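Prondaseck bin-picking cell, seen at the Dellach open day

Dellach ran its demonstration on a Monday afternoon in November, with the Prondaseck package fitted to a KUKA arm. I went because our shop at Danivcombe handles bar stock by hand and the quoted cycle times looked optimistic.

The task was bar transfer between two grey metal bins set one behind the other and held with clamps. Stock was red and green bar, lying at mixed angles on the bin floor. The tool is a compact gripper in bright metal, with hoses and cabling dressed along the outside of the wrist.
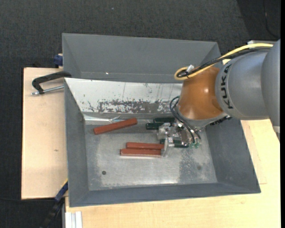
Yayra Gyamfi asked whether any of it would hold up on oily stock, and remarked that our bars never arrive as clean as the ones at an open day. Dellach's answer was that finger pads are a wear item, rated for 3000 picks.

I timed four runs. Three finished without operator input. The fourth stopped on a bar against the wall and needed a manual reset. Setup for a new bar length took roughly 800 seconds, longer than the brochure claims.

External cabling is my main reservation. The colour sorting was reliable. Worth a paid trial, with our own bins.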